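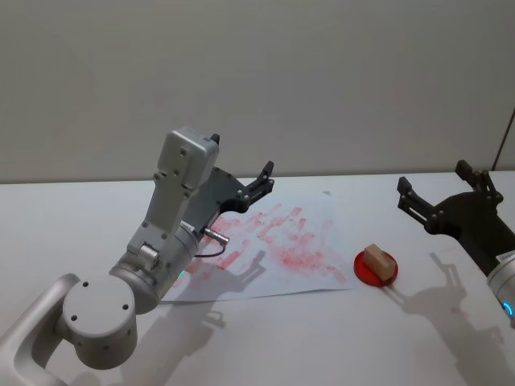
Residents' Forum – Enlow Court
Topic: Proposed revision to the quiet hours policy
Started 20 Jul 2019

Enlow_Management_Office
Residents are advised that the management office is considering a change to the building's quiet hours. The present rule, adopted when the building opened, sets quiet hours from 10 p.m. to 7 a.m. Under the proposal, quiet hours would begin at 9 p.m. throughout the year. The rule would apply to all 129 apartments and to the shared courtyard. Comments may be posted in this thread and will be read before a decision is made.

northstair
I wish to register my support for the proposal. My household includes two children of school age, and the courtyard is regularly in use until 10 p.m. in the summer. An earlier hour would be consistent with the rule at Bajpai House across the street.

tenant_fourth_floor
I respectfully disagree. Many residents work late shifts and do not return home until after 8 p.m. Under the proposal they would have less than an hour in which to run a washing machine or practice an instrument. The comparison with Bajpai House is of limited value, as that building has a laundry room in the basement and ours does not.
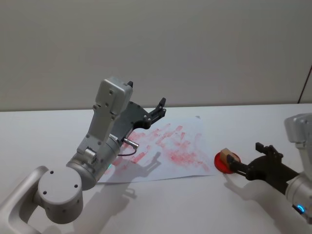

I would also ask the office to state how many written complaints it has received under the current rule. If the number is small, the existing rule should simply be enforced.

Enlow_Management_Office
In reply to the question above: the office has received 4 written complaints since February. Three concerned music and one concerned the courtyard gate. Verbal complaints are not recorded.

northstair
The figure should be read with care. A number of residents, myself included, have spoken to the front desk and were not told that a written form existed.

brolov_side
May I suggest a compromise. The courtyard could close at 9 p.m. while the rule for apartments remains at 10 p.m. The gate itself also requires attention – it can be heard from every unit on the Brolov Street side when it swings shut, at any hour. I understand that a soft closer from Fluminano was quoted at about $1,000 last year and that the matter was not taken further.

tenant_fourth_floor
I could accept that arrangement, provided the courtyard hour is limited to the summer months. I would not support it in winter, when the courtyard is used mainly as a path to the parking lot.
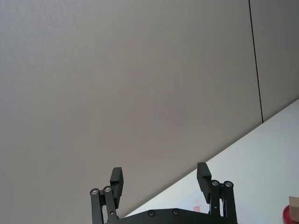
It should also be made clear that walking through the courtyard after 9 p.m. remains permitted.

northstair
I do not agree that the two matters should be separated. Noise inside the apartments was the subject of three of the written complaints. I continue to support the proposal as first posted.

Enlow_Management_Office
The office thanks residents for their comments. The gate has been referred to the maintenance contractor for a new quote. Passage through the courtyard will remain permitted at all hours under any version of the rule. This thread will stay open for further comments until the end of the month.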